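Jastuvar hand-held gripper pair: review after 3 months

We bought one pair for the Firndale workshop in December, after putting off the purchase for most of a year. The price was $3,779 with the charging dock and the head camera mount. Shipping was extra. Cameron Innes signed off on it as a trial, with a second pair to follow if the first one got used.

It gets used most days. We record household chores with it: wiping furniture, folding, picking up bottles, putting things on shelves. The grip is comfortable for an hour or so, and the trigger pull is light enough that small hands can manage it. Soft items are where it beats the older Leckie set we had. The pads hold cloth well and don't slide off thin edges.
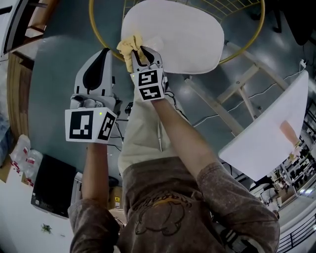
Yellow cloth held in the right gripper at the edge of a chair seat. The marker cubes sit at the base of the fingers.

The weak points are battery life and spares. A charge lasts 40 minutes of steady recording, so plan on extra batteries from day one. They are not in the box. Replacement pads come in packs of 4 and we are already on our second pack. The printed markers also scuff if you set the grippers down carelessly, and Jastuvar wants the whole cube sent back — Cormac Phelan now reprints ours in the office.

If you are working out a budget, add a line for batteries, pads and a hard case. That pushed our total up by more than I had allowed for. The software license is included for the first year only, so ask for the renewal price in writing before you order.

We have put in for the second pair.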